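Bin liners for small waste bins: what we stock and what we think of them

Item group 1,328. Sold by the roll and by the case.

We have sold bin liners at Brisness for long enough to be suspicious of nearly everything printed on the packet. Strong. Extra strong. Tear-proof. Odour-locking. A liner is a thin bag that sits in a bin until someone ties it up and carries it out, and most of the claims made for it are never put to any test. So this page tells you what we stock, what it costs you in bother, and where we would save our money.

Size

Makers give the volume of the bag in litres. Bin makers give the volume of the bin in litres. You would expect the two to match, and they seldom do. A bag needs enough spare to fold over the rim and enough left over to tie, so a liner that holds exactly what the bin holds is too small. Measure round the outside of the rim with a tape or a bit of string. Halve that figure, and compare it with the flat width of the bag. If the bag is narrower, it will not go on without stretching, and a stretched rim is where the splits start. If it is a lot wider, it will slip down inside the first time anything heavy goes in.

Depth matters less than people think. A bit of slack at the bottom does no harm at all.

Thickness

Ask for the thickness in microns and be wary of anyone who gives you a word in its place. For paper, tissues and the usual office or bathroom rubbish, a thin bag is fine. We are asked for heavy ones all the time by people whose bins hold nothing but envelopes. They are paying for plastic they don't need, and the thick bags are harder to tie.

Kitchen waste is another matter, and so is anything with corners. Go up a grade for those.

Blue liners in small floor bins

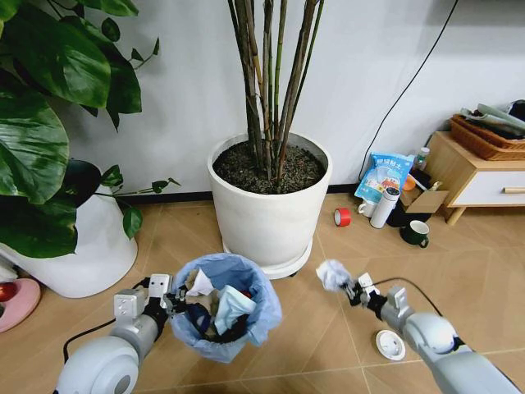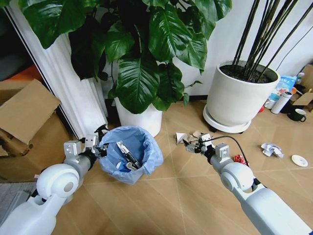
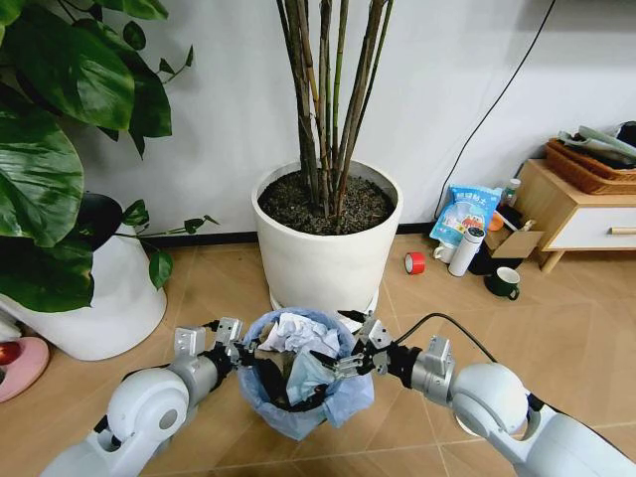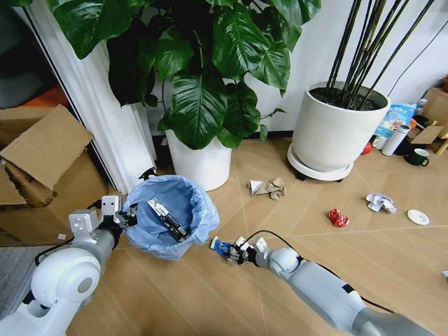 Colour

Colour makes no difference to strength, whatever you were told by the last supplier. It is useful if your cleaners sort by colour and a matter of taste if they don't. Black hides the contents. Clear and tinted bags let you check for things that should not have been thrown away, which in our experience is the only good argument for them. We keep white, black and light blue. We stopped keeping green because customers kept taking it to mean compostable, and it wasn't.

Scent

We stock one scented liner, the Velletti, because people ask for it. It smells strongly of lemon in the roll and faintly of lemon in the bin, and after a day it smells of whatever you put in it. Keep it away from the tea bags in the cupboard. We would not buy it ourselves.

The ranges

Antoniuk Basic. Thin, plain, flat-topped, on a roll of 200. The perforations are good, so you get one bag when you pull and not one and a half. The bottom seal is straight across, which leaves two little corners that never quite fill. For desks and bathrooms this is the one we suggest first. The packet says "premium" and we would ask you to ignore that.

Antoniuk Tie Top. Much the same film with four flaps cut into the top. The flaps are handy for tying but they make the bag fussier to fold over a rim, and on a narrow bin they stick up like ears. Try a single roll before you order a case.

Vido Star Seal. The bottom is gathered into a star shape, so there is no long seam to give way. We were doubtful about this and still think the drawing on the box overstates it, but returns on this line are lower than on any other we carry. It comes in a roll of 300, and the roll has no core, so the last few bags come out creased.

Vido Drawstring. Good string, dear bag. If you change the bin once a week it may be worth it. If you change it daily it isn't.

Compostable liners

Read your council's rules before you read our page. Some will take them with food waste and some will pull them out and bin them. They also have a shelf life – a roll left in a warm cupboard can go brittle before you reach the end of it. We only order these in for customers who ask, and we will ask you back what you plan to do with them.

Orders

Single rolls are sold from the counter. Cases hold 5 rolls, one size and one colour, and we don't split or mix them. Prices change in June when the new list comes in, and the price on the shelf is the right one if it differs from anything you have been quoted.

If you are not sure of the size, bring the bin in, or send the measurement round the rim to Byung-chul Kang at the trade desk. He will cut you a few loose bags to try at no charge. Please do try them – an opened case can't come back, and we have had that argument often enough.

Unopened rolls may be returned with the receipt. Scented rolls may not, as they make the rest of the shelf smell of lemon.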